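Drirlow Robotics Course – Handout 2
Care of the two-arm sorting cell
December 2022

This handout goes with the practical session on the Moka cell. Please read it before you come to the bench. The steps are the same for the Ichikawa cell, only the cable numbers are different.

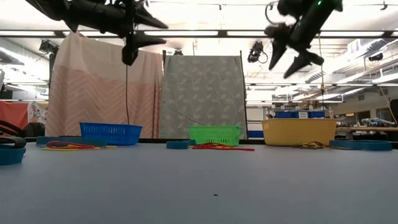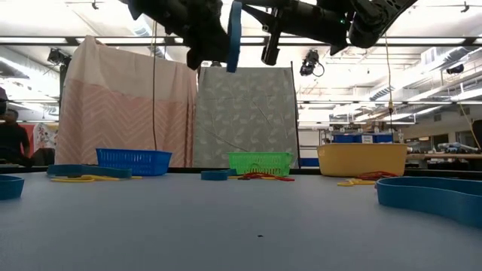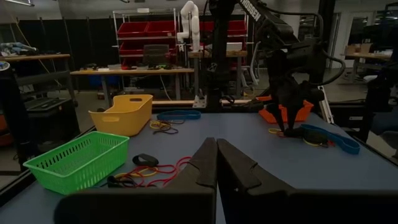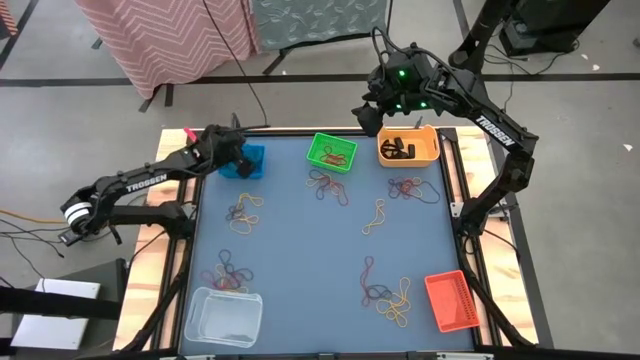

Figure 1. The sorting cell with its bins, cords and bands. The last view shows both arms on their side rails.

Before power on
Check the bolts of both arm bases. Follow each cable by hand from the base to the wrist – it must not be pulled tight when the elbow is folded. Wipe the finger pads with a dry cloth.

Setting the bins
Put every bin back on its place in the Ivamari layout sheet. A bin which is turned a little is allowed, but its rim must stay free for the fingers.

After the run
Open both grippers and take out any cord by hand, never by moving the arm. Look for thin strands in the finger joints. Write the run in the cell log under job code 2508.

The pads are changed after 38 runs. Old pads go to the tray at the door, with the date on them.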